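Naltisa Square Bottle, Natural
Home > Bottles > Plastic > Square

The Naltisa is a plain plastic bottle with a boxy body and a narrow threaded neck. We stock it in natural, the translucent white that lets you see roughly how much is left inside. It is sold empty, for filling with soaps, cleaners, craft paints thinned with water and similar household liquids. It is not sold for food or drink. 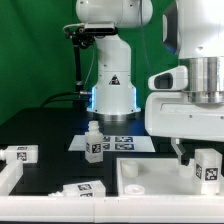 Naltisa square bottle in natural, standing upright.

The flat sides are the main reason people choose it over a round bottle. Square bottles sit against each other on a shelf with little wasted space, and a label goes on without having to follow a curve. Wipe the face with a dry cloth before you stick anything to it. Paper labels hold well indoors. For a bathroom or a garage, use a vinyl one.

Each bottle weighs 38 g empty. The neck is narrow, so pouring is slow and fairly easy to control, but you will want a small funnel to fill it.
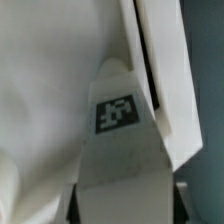 Thick liquids such as neat washing-up liquid go in better if the bottle is held at a slight tilt and air is allowed back up past the funnel. Leave a finger's width at the top. Caps are listed separately: the Kekier screw cap is the standard choice, and the Goltwood nozzle suits glue and anything used in small amounts. 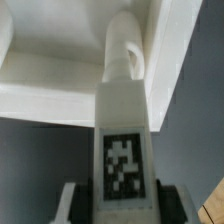

ORDERING AND DELIVERY
Case: 100 bottles
Pallet: 2000 bottles
Caps: not included, please add to basket
Lead time: next working day for cases, longer for pallets

Cases are packed at our Semple warehouse with the bottles upright and a card sheet between layers. Part cases are not available. Unused bottles can be returned within 30 days if the inner bag is unopened.

Customer comments
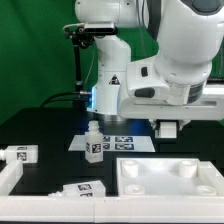
Keir Mackay wrote that he had moved over from a round bottle and now gets an extra row on each shelf, though he would like the neck a little wider for refilling.

Declan Sutcliffe asked whether the Kekier cap can be bought in black. It can, from September.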